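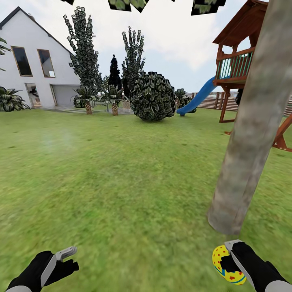
Will the Bokness seal fit an uneven floor?

It copes with dips up to 10 mm. Anything deeper, fill the floor first or the rubber just bridges the gap and the rain comes in anyway.

## Bokness threshold seal – for garage doors

Black rubber strip, glues to the floor, door closes down on top of it. Keeps out leaves, puddles, most of the draught. Made for us by Painemal, same people who do the Protari brush strips.

**In the box**

- one length of seal (pick your size when ordering)
- adhesive, enough for that length
- fitting sheet

No end caps any more. We stopped putting them in after January, hardly anyone used them. Still sold seperately, code 681.

**Before you order**

Measure between the frames, inside, at floor level. Not the door itself. We cut over length and you trim with a sharp knife. Cut lengths can't come back unless faulty.

Up-and-over, roller and sectional doors all fine. Side-hinged – only if they open outwards and clear the floor by enough, ring us if your not sure.

**Fitting**

Sweep, then wash the floor, then let it dry properly. Overnight is best. Close the door, draw a line along the outside edge, open it again. Dry fit the strip. Glue, press, shut the door on it and leave till next day. Don't drive over it before then.

Painted floors: scuff the paint with coarse paper where the glue goes. Flaking paint has to come off.

Cold weather – keep the adhesive indoors until you need it. It goes stiff and won't come out of the tube.

**Delivery**

Orders over £200 go free, UK mainland. Stock is at the Pascombe unit, collection OK, phone first. We had 2,000 metres in at the last count so no waiting list at the moment. Longest lengths come rolled – leave flat in the warm for a day before fitting.

Page updated 2024-02-08. Prices on the order form.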